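Inicio » Fallum » Guía de puesta en marcha » 4. Preparar la temporada y el primer partido

Versión del manual: 13/05/2022

4. Preparar la temporada y el primer partido

Si has llegado hasta aquí ya tienes Fallum instalado en la tableta y la cuenta del club activada. ¡Ahora empieza lo bueno! En este capítulo vas a crear la temporada, cargar la plantilla, dibujar el calendario y dejar lista la hoja de anotación para el primer kickoff. Reserva una tarde tranquila. Con la plantilla a mano se hace de un tirón, y ver el nombre de tu equipo en el marcador por primera vez da un gusto tremendo.

Lo que necesitas antes de empezar
La lista de jugadores con dorsal y posición.
El calendario de la liga (sirve el provisional).
El código de club de cuatro cifras que te llegó con el alta. En las capturas usamos el 2661.
La tableta cargada por encima de la mitad.

4.1 Crear la temporada

1. Abre Fallum y toca Temporadas > Nueva.
2. Escribe el nombre. Te recomendamos algo corto, por ejemplo «Plurnville Otoño», porque es lo que sale en la cabecera de todas las hojas.
3. Elige la modalidad: Tackle 11, Tackle 7 o Flag 5. La modalidad cambia las posiciones disponibles, el número de intentos y los puntos extra.
4. Indica la duración de cada cuarto y si el reloj es corrido.
5. Introduce el código de club y toca Guardar.

PRECAUCIÓN: la modalidad no se puede cambiar cuando la temporada ya tiene un partido anotado. Si te equivocas, borra la temporada y créala otra vez antes de cargar nada más.

Nota: los partidos de pretemporada se crean dentro de la misma temporada, con la casilla Amistoso marcada. Cuentan para el historial del jugador y quedan fuera de la clasificación. Úsalos, de verdad: un amistoso en July o en agosto es el mejor ensayo que puede tener quien anota.

4.2 Cargar la plantilla

Hay dos maneras. A mano, jugador por jugador (perfecta para equipos de flag), o con el archivo de plantilla.

A mano
1. Entra en Equipo > Plantilla > Añadir.
2. Rellena nombre, dorsal y posición principal.
3. Si el jugador también entra en equipos especiales, marca la casilla EE.
4. Toca Guardar y siguiente.

Con archivo
1. Descarga la hoja modelo desde Ayuda > Archivos.
2. Complétala sin mover las columnas ni cambiarles el título.
3. Guárdala en la tableta y toca Plantilla > Importar.
4. Revisa la vista previa. Las filas en rojo tienen un dorsal repetido o una posición que no existe en tu modalidad.
5. Confirma.

Fallum admite hasta 120 jugadores por club, repartidos en los equipos que quieras. Un mismo jugador puede estar en dos equipos con dorsales distintos, algo que nos pedían muchísimo los clubes de Plollomia y que por fin está aquí.

Nota: si al importar aparece el aviso 611, el archivo se guardó con un separador distinto. Vuelve a guardarlo con punto y coma y repite el paso 3.

4.3 Dibujar el calendario

1. Entra en Calendario > Nueva jornada.
2. Añade rival, campo y hora de inicio.
3. Marca Local o Visitante. El color de la ficha cambia solo.
4. Repite con cada jornada. Las semanas de descanso se añaden con Jornada libre.
5. Cuando termines, toca Publicar para que lo vean los jugadores en sus teléfonos.

¿La liga te ha mandado un calendario con huecos? Adelante igualmente. Deja la hora en blanco y Fallum pondrá «Por confirmar» hasta que la completes. Al cambiar la hora o el campo de una jornada publicada, sale un aviso a toda la plantilla, así que haz los cambios juntos y publica una sola vez.

PRECAUCIÓN: Despublicar retira el calendario de todos los teléfonos y borra las confirmaciones de asistencia. Para corregir un dato basta con Editar.

4.4 Preparar la hoja de anotación

Esta es nuestra parte favorita. La hoja de Fallum está pensada para anotar una jugada en tres toques: tipo, jugador y yardas. Al tercer partido lo harás sin mirar los botones.

1. Abre la jornada y toca Preparar hoja.
2. Selecciona los convocados. Los lesionados salen en gris, pero se pueden activar.
3. Arrastra a los titulares de ataque y defensa a sus posiciones.
4. Elige quién anota y quién lleva el reloj. Pueden ser dos tabletas; emparéjalas con el botón Oláh Link de la esquina superior.
5. Toca Prueba y anota cinco jugadas inventadas: una carrera, un pase completo, uno incompleto, un castigo y un touchdown.
6. Comprueba que el marcador y la yarda de inicio son correctos.
7. Toca Vaciar prueba.

Nota: en el paso 5 prueba el castigo con y sin repetición de intento. Es donde más dudas aparecen el primer día, y con dos minutos de práctica desaparecen.

Nota: la tecla rápida 33 de la cuadrícula abre las jugadas de patada. Puedes cambiarla de sitio en Ajustes > Cuadrícula.

Si usas dos tabletas, el reloj manda. Quien anota no puede cerrar un cuarto hasta que la otra tableta llegue a cero, salvo que mantenga pulsado Cerrar cuarto. Si se pierde la conexión, ambas siguen trabajando por su cuenta y se ponen al día al volver a emparejarse. Las jugadas que no casen quedan marcadas con un triángulo, y puedes resolverlas en el descanso o después del partido.

4.5 La lista de viaje

Cada jornada marcada como Visitante trae una pestaña Viaje. Ahí están la hora de salida, el punto de encuentro y la lista de equipación, que cada jugador va tachando en su teléfono. ¡Es sencillísima y engancha!

1. Abre la jornada y toca Viaje.
2. Escribe la hora y el punto de salida.
3. En Equipación, toca Usar lista base. Incluye casco, hombreras, protector bucal, camiseta de juego, pantalón de juego, botas y ropa de calle o chándal para la vuelta.
4. Quita lo que no haga falta en tu modalidad y añade lo tuyo.
5. Toca Enviar.

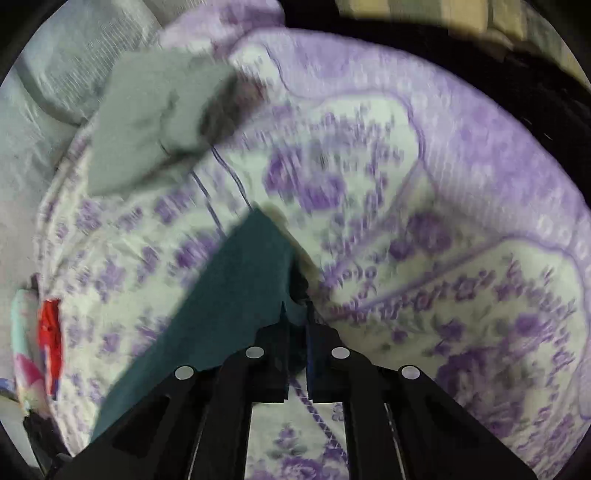
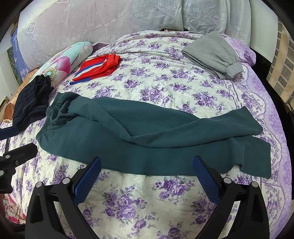 La lista base se puede guardar con otro nombre y reutilizar toda la temporada, así que dedica un momento a dejarla a tu gusto antes del primer desplazamiento. Los artículos admiten una nota corta (talla, color, «el de repuesto») y se ordenan arrastrándolos. A los jugadores nuevos les va de maravilla extender la ropa en la cama antes de meterla en la bolsa, como el pantalón de chándal verde azulado oscuro de la segunda foto, con las dos perneras a lo largo sobre la sábana de flores, e ir tachando prenda por prenda en el teléfono. Lo que quede sin tachar a la hora de salida aparece en naranja en la pantalla del entrenador.

Nota: los artículos marcados como Obligatorio no se pueden quitar desde el teléfono del jugador. En Tackle 11 y Tackle 7 vienen así el casco, las hombreras y el protector bucal.

4.6 Comprobación final

Antes de salir hacia el campo, repasa:

La jornada muestra «Hoja lista» en verde.
La prueba está vaciada y el marcador indica 0-0.
Las dos tabletas aparecen emparejadas, si usas dos.
El modo sin conexión está activado (Ajustes > Partido).
El brillo está al máximo si se juega a pleno sol.

PRECAUCIÓN: no actualices Fallum el mismo día del partido. Las actualizaciones reinician la cuadrícula y tendrías que volver a colocar tus teclas rápidas.

Con todo en verde, toca Ir al partido. La hoja se queda en espera hasta que pulses Kickoff, y a partir de ahí cada jugada cuenta. ¡A disfrutar!

Siguiente: 5. Anotar en directo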